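Vondberg Laundry Center: Set-Up and Operating Guide

Section 4. First Use of the Washer and Care of Mixed Loads

4.1 Before the first wash

This section applies to all Vondberg front-loading washers installed in shared laundry rooms. Read it in full before the machine is put into service. The person responsible for the laundry room should keep a copy near the machine.

1. Confirm that the shipping bolts have been removed from the rear panel. Keep the bolts for any later move.

2. Open both water valves fully and check each hose connection for drips.

3. Level the machine with the adjustable feet. Tighten the locking nuts once the machine no longer rocks.

4. Run one empty Hot cycle with 30 milliliters of detergent. Do not add clothing, softener or bleach.

5. Wipe the door seal with a soft cloth when the cycle has ended.

CAUTION: Never run the machine with the shipping bolts in place. Damage caused in this way is not covered by the warranty.

4.2 Sorting

Sort by color first and by fabric second. Whites, light colors and dark colors should be washed apart. Within each group, separate heavy items such as towels and jeans from light items such as shirts and nightwear. An uneven load may cause the drum to stop before the final spin.

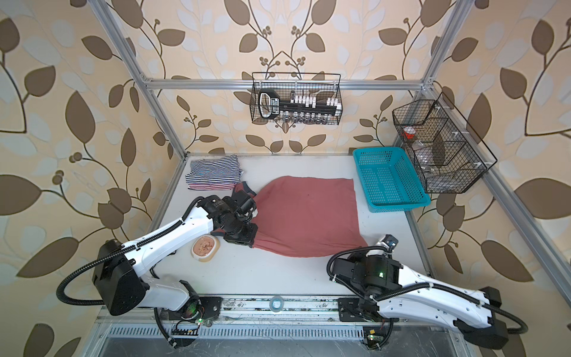 Garments that combine light and dark colors need more care than plain ones. Dye from a dark band can move into the pale band beside it, especially when the item is left damp in the drum. Folded striped clothing with navy, red and white in the same pattern, for instance, should be treated as a dark item for its first three washes and as a colored item after that. Use cold water, and remove the load promptly when the cycle ends.

1. Close all zippers and fasten hooks. Leave shirt buttons open.

2. Empty every pocket.

3. Turn printed and brushed garments inside out.

4. Place small items in a mesh bag.

5. Load the drum loosely. There should be a hand's width of space above the load.

Note: New red, navy and black items should be tested for color loss. Dampen a hidden part of the seam, press it with a white cloth for 10 seconds, and examine the cloth. If color has moved, wash the item alone.

4.3 Choosing a cycle

Normal: everyday cottons and blends. Spin speed is set to its standard value.

Gentle: knitwear, brushed cotton and anything marked for low agitation. Spin speed is limited to 800 revolutions per minute.

Heavy: towels, work clothing and bedding.

Rinse and Spin: items washed by hand, or loads that still contain suds.

Brushed fabrics keep their surface longer on the Gentle cycle. Liquid detergent is preferred for these fabrics, as powder may remain in the pile after a cold wash. Fabric softener is not required.
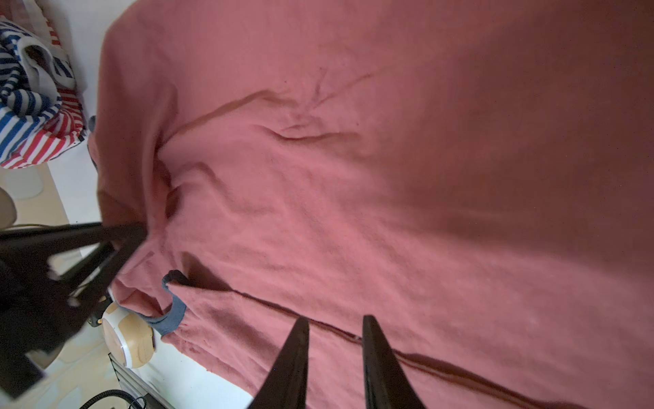

If the care label and this guide do not agree, follow the care label. If the label is missing or cannot be read, select Gentle and cold water. Do not use the Heavy cycle for an item whose fiber content is unknown.

CAUTION: Do not wash items that have been in contact with gasoline, solvents or cooking oil. Vapors may ignite inside the drum.

4.4 Unloading and drying

1. Wait for the door light to go out. The lock releases almost 30 seconds after the drum stops.

2. Take items out singly. Do not pull on a sleeve or strap that is wrapped around another item.

3. Shake each item once and smooth the seams by hand.

4. Hang striped and two-color garments to dry with the layers apart, so that a dark area does not rest against a light one.
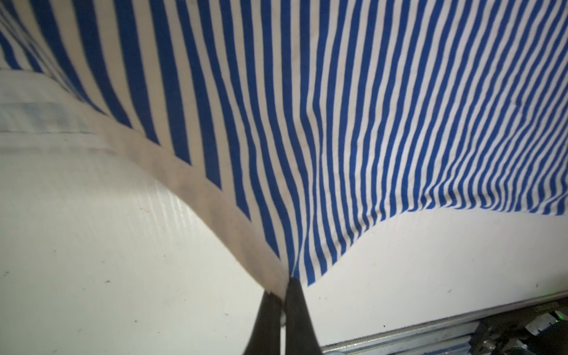

5. Leave the washer door slightly open between loads.

6. Clean the lint filter at the end of each day in shared rooms, and once a week in private homes.

4.5 Service interval

The control panel shows the letter S after 3,000 cycles. The machine will continue to run, but an inspection should be arranged within the month. Service requests at Flolldale sites are handled by Kendra Desjardins in the Facilities Office. At all other sites, contact the installer named on the inside of the door.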